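Tuesday, workshop notebook

Back on the towers this morning, the ones from the Nenville clear-out. I'd promised myself I'd only look at one before tea and of course that didn't happen! Laid the first on its side on the slatted bench, panel off, and had a good nosy. Dust not too bad (I've seen far worse come out of Nulletden).

The processor's gone from this one, so the socket is sitting there bare with its bracket, and I want something over those pins before anyone drops a screw in. Job number 383 on the sheet. The board itself looks tidy enough, and the blue clips down the card brackets are all in place, which makes a nice change – half the time they've snapped and you're hunting for odd screws.
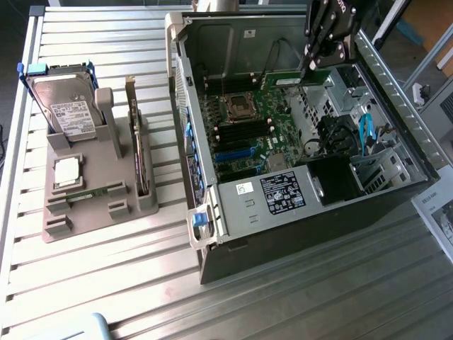

I do like a case you can get your hands into. Cards first, then cables, then drives, and the power supply stays put until the very end as it holds down half the wiring. Go gently on the green card, keep it upright and don't rock it end to end. I did that on an Inico last June and cracked the slot, still cross about it.

To do: find the tin of spare socket covers, it was on the shelf by the door. More anti-static bags too, we're down to the last 40. And whoever has the long screwdriver, please can I have it back before 1700, I need it for the Govindasamy one.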